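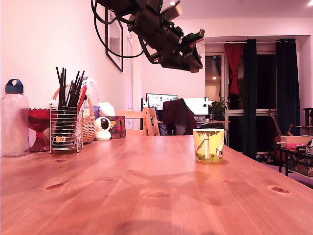

## 3.2 What settles on a shared table

**Figure 2.** A pine table with items gathered along its left edge, among them a water bottle, a red glass vase, a wire holder of long black chopsticks, a woven basket and a floral tissue box.

Shared tables are a delight to study, and we think they have been badly underrated in the literature on domestic storage. Cupboards get plenty of attention, and so do pantries and the famous "junk drawer", but a tabletop keeps its contents in full view of everyone who sits at it. Across the Prothero and Estow households we logged 2,651 object placements on tables, each coded for object type, position and nearest neighbour.

The strongest pattern in this material is what we call *edge settling*. Things that live on a table drift to one side of it and form a row, leaving the middle open for eating, homework or folding the washing. Figure 2 shows a lovely case. The row mixes things that a cupboard would keep well apart: a tall water bottle with a loop-handled cap stands right beside a goblet-shaped vase with a scalloped rim, and the vase is next to the chopsticks. Sorting by function, the organizing rule assumed by the Bostach inventory, would put these three in different classes altogether. On the table they are neighbours.

We were especially taken with the role of open containers. The wire holder and the handled basket in Figure 2 both let their contents or their weave show, and holders of this sort turned up again and again in our edge rows. Chopsticks stored upright fan out at the top and can be picked out at a glance from the far side of the room. We suggest that open holders act as anchors: once one has a fixed spot, smaller and lighter things collect near it. The floral tissue box fits this reading nicely, although a single view can't tell us which item came first.

Colour deserves a mention too. Against honey-coloured pine, the red of the vase and the red, dark green and pink of the tissue box stand out clearly, while the wicker sits much closer to the tone of the wood. In the recall task (Section 3.3) participants had 60 seconds to name everything on their own table, and brightly coloured items were usually among the first 3 named. Wicker baskets were often left until last, even by people who told us they used them daily – a result we found thoroughly charming and would love to see tested with a larger group.

Edge settling held for round tables as well, with one complication. A round top has no corner to fill, so the row bends into an arc, and our coders had trouble agreeing where it ended. For those tables we adopted the Prirenell rule, which closes a row at the first gap wider than a dinner plate.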